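Stadska compliant finger kit on fabric: worth the money?

stadpole_k
Posted 2018-12-28
Fitted the Stadska finger kit to our parallel gripper and have been running it on a white sheet.
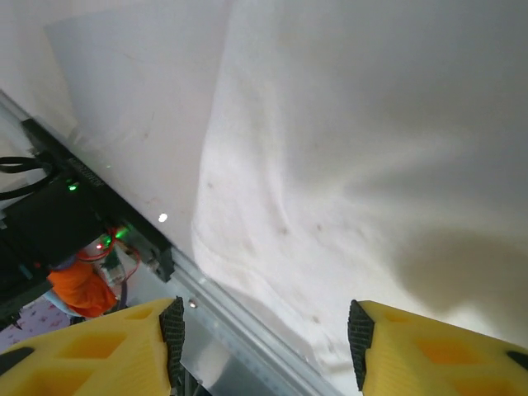
Pick is a pinch on a raised fold, then a lift. Out of 101 attempts I got 21 failures, nearly all of them on flat cloth. The honeycomb body gives enough that I can press down without tripping the force limit. The ridged pads are the weak part. Teeth too coarse for thin cotton, in my view.

Erkon_user6
Disagree about the pads. We run the same set on pillowcases and the teeth are fine if you close slowly. What's your closing speed? The default profile is far too quick for cloth.

stadpole_k
Default profile. Will try it slower.

danang.h
Speed won't help on flat cloth. There is no edge for the pad to catch. You need to make a fold first, either by dragging one finger or by closing while pressing down. I wrote this up in April under "Chowdhury sequence" if anyone wants the waypoints.
Danang Hutapea

birneck_bits
Birneck do a smooth silicone pad with the same bolt pattern. I've had 2,403 cycles from one pair before the surface glazed over. Costs more than the Stadska pads but they mark the fabric less.

Erkon_user6
Smooth silicone picks up lint and then it slips. We went back to ridged after a week.

birneck_bits
Wipe them every shift. Ours are fine.

stadpole_k
Ordered one pair of the Birneck. Will run the same 101 picks with each at half speed and post the log.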